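Griltard Block Challenge

The Griltard Block Challenge is a student robotics competition in which teams program a robot arm to pick up, sort and stack small colored cubes on a flat white work surface. It is run by the Oyelaran Technical School and is open to student teams from the school and from partner schools. The competition grew out of a second-year course in automation and still uses the course's task sheets as the basis for its rules.

Format

Each team consists of 3 students. All teams use the same model of arm, a desktop unit known as the Lidameo, fitted with a two-finger gripper and a small wrist camera. Teams may not change the arm or the gripper, but they may replace the fingertip pads with parts of their own design, provided that the pads are no wider than the rules allow and leave no marks on the cubes.

A match lasts 300 seconds. The arm must work without human control from the start signal to the end of the match. A team member may press the stop button at any time, which ends the run and freezes the score. Restarts are allowed only during practice.

Tasks

The challenge is divided into a sorting round and a stacking round. In the sorting round, cubes are moved from a mixed starting area to zones assigned by color. In the stacking round, the arm must place one cube on top of another in a stated color order and then withdraw without knocking the stack over. A stack counts if it stands on its own when the match ends.

Starting positions are drawn by lot and are not known to the teams in advance. Cubes may be placed in contact with each other, and the rules treat this as the harder case. A gripper closing on one cube can push or turn its neighbor, so the position recorded before the grasp may no longer be correct.

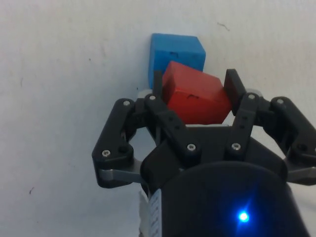 Most teams handle contact between cubes by taking a new wrist camera reading after each grasp. Others choose a grasp angle that keeps both fingers clear of the second cube, at the cost of a slower approach. The rules permit either method. Pushing a cube on purpose in order to separate it from another is also allowed, as long as it stays inside the work area.

Scoring

The maximum score is 150 points across both rounds. Points are given for each cube placed in the correct zone and for each completed stack. A cube that leaves the work area is out of play and carries a penalty. Ties are settled by the shorter total run time. If the times are also equal, the tied teams repeat the stacking round.

Software

Teams write their programs in Rurnurach, a teaching library maintained by the school. It provides commands for arm motion, gripper opening and closing force, and color detection. Outside libraries for image processing may be used if they are listed in the team's technical report. The report must be handed in before the first match and is checked by the judges but not scored.

Season

Practice sessions begin in May. The 2025 final was held on 13 July 2025 in the school's main workshop.

See also

Educational robotics
Pick and place
Robot end effector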